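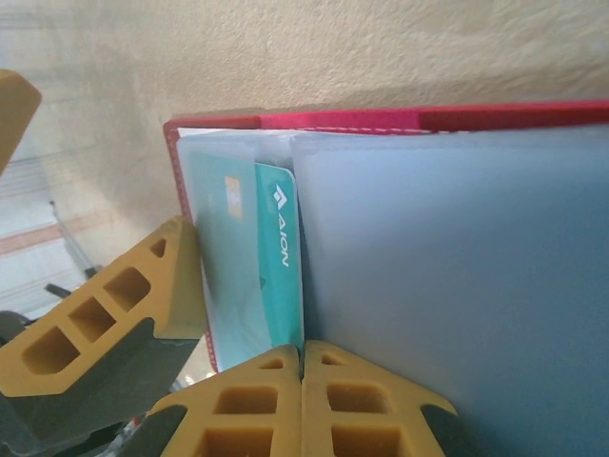 How do I move my guild's bank from one character to another without losing anything?

Empty the bank in small batches, write each batch down, and hand over the leader rank last of all.

The rest of this page goes through the job step by step. It was written for Lemby, the trading and crafting game, but most of it will work in any MMO where the guild bank is tied to the character who founded it. Posted Sunday, January 31, 2021, and checked against the current version of the game.

What you need before you start

You need the old bank character, the new bank character, and a third guild member who can be online for the whole job. The new character must be at least level 5 and must already be in the guild. If it isn't, invite it now and log it out and in again so the rank shows properly.

You also need free bag space. A starting character in Lemby has very little, so buy or craft bags first. Jellel cloth bags are the cheapest ones worth having. They are sold by the tailor in Rescombe, next to the stables, and they can be mailed between characters while empty. They can't be mailed with things in them.

Set aside an evening. With a full bank of 735 items the move took us a bit longer than we planned, mostly because of the mail delay described further down.

Step 1: Freeze the bank

Open the guild window, go to Ranks, and untick "Withdraw" for every rank except leader. Do the same for "Deposit". People forget the second one. If members can still put things in while you are taking things out, your list will be wrong before you finish the first tab.

Post a short message of the day saying the bank is closed and when it should open again. Something like "Bank closed for move, back tomorrow evening" is fine.

Step 2: Make the list

Go through the bank one tab at a time. Type /bankprint in chat and the game will write the contents of the open tab to your chat log. It only prints the tab you are looking at, so you have to click each one and repeat the command.

Copy the log into a spreadsheet. Use one column for the item, one for the number, one for the tab and one left blank for ticking off later. Enchanted items show under their base name, so a Mazandarani blade with a fire rune looks the same as one without. Hover over each of those and add the rune by hand.

Gold is not included in the printout. Write the amount at the top of the sheet.

Step 3: Sort out bound items

Some things can't change hands. Anything marked "Bound to founder" will stay with the old character whatever you do. In most guilds this is only the charter, the first banner and any holiday trophies. Leave them where they are. If the old character is going to be deleted, those items go with it, so take screenshots first if anyone cares about the trophies.

Crafting orders that are still open also count as bound. Cancel them or finish them. A cancelled order returns its materials to the bank tab it came from, and if that tab is full they go to the overflow box, where they are kept for five days.

Step 4: Move the items

There are two ways to do this.

Direct trade is quicker. Stand both characters in the same place with two accounts, or ask your third member to play one of them. Each trade window holds a limited number of stacks, and you can open another straight away. Rescombe has a bank and a mailbox close together, so it is the best town for it.

Mail is slower but you can do it with one account. Each parcel takes up to 90 minutes to arrive, and the new character's mailbox holds 110 parcels. When it is full, further parcels bounce back to the sender and you pay the postage again. Send half, empty the box, then send the rest.

Whichever you choose, tick off each item on the sheet when it reaches the new character. Don't tick it when it leaves the old one.
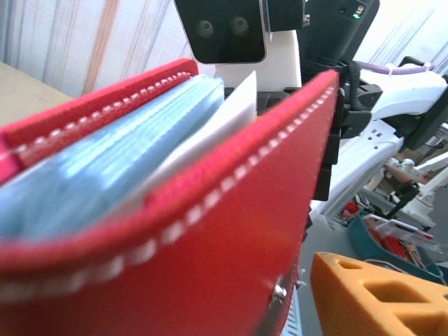
Erlinda Catacutan wrote in to say that her guild skipped the ticking and lost a whole tab of dyes to bounced parcels, which sat unopened on the old character until they expired. She suggests logging the old character in once after every round of mail to look for returns, and moving dyes and inks by direct trade only, as they don't stack and fill a mailbox very fast.

We have since tried it her way and agree about the dyes.

Step 5: Move the gold

Gold goes after the items, in one trade. Lemby takes a fee on mailed gold but none on traded gold, so trade it even if everything else went by post. Check the amount against the top of your sheet before you press Accept.

Step 6: Hand over the leader rank

Right-click the new character in the guild roster and choose "Make founder". The game asks you to type the guild name in full, including capitals. Once this goes through, the old character drops to ordinary member and can't open the bank at all.

The new founder has to visit a banker in person to claim the vault. Until then the tabs show as locked and grey. Tab names and icons are reset when the vault is claimed, so put them back now while you still have the sheet open.

Step 7: Put everything back and open up

Fill the tabs from your list. This is a good time to move things that were in silly places. We put all the leather in one tab and members found it without asking.

Then go back to Ranks and tick "Deposit" and "Withdraw" for the ranks that had them before. The daily withdrawal limit goes back to zero after a change of founder, and it's on a separate page under Bank Settings. If members say they can see items but can't take them, that is where to look.

If something is missing

Check in this order: the old character's mailbox, the overflow box, then the buyback list at any shop either character has used. If it's in none of those, open a support ticket and attach your sheet. Tickets about guild banks opened in February and later should go under "Vault", as the old "Guild" heading is being removed.

Page kept by Tumaini Lukumay. Corrections can be sent through the contact form.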